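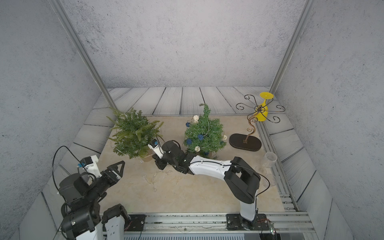 Vol. 5, No. 3

Search the Semside Review
Enter keyword

Let the Library Stay Open Late

By Gordon MacDonald

The Semside library closes at five. Most people with jobs get off work at five. I have lived here long enough to stop finding that strange, and I think that was a mistake.

The town could keep the doors open until eight on Wednesday and close on a slow morning instead. The hours cost the same. Indora tried it last September, and 300 people signed up for cards before winter.

Some say everyone reads on a phone now. Many do. A phone will not give a kid a quiet table – or help a man print a job application.

I would trade the morning hours tomorrow. The council should put it to a vote.

We use cookies to improve your visit. Accept

Recent
Who Pays for the Ivar Bridge?
Parking on Takeda Street
The Case for Smaller Yards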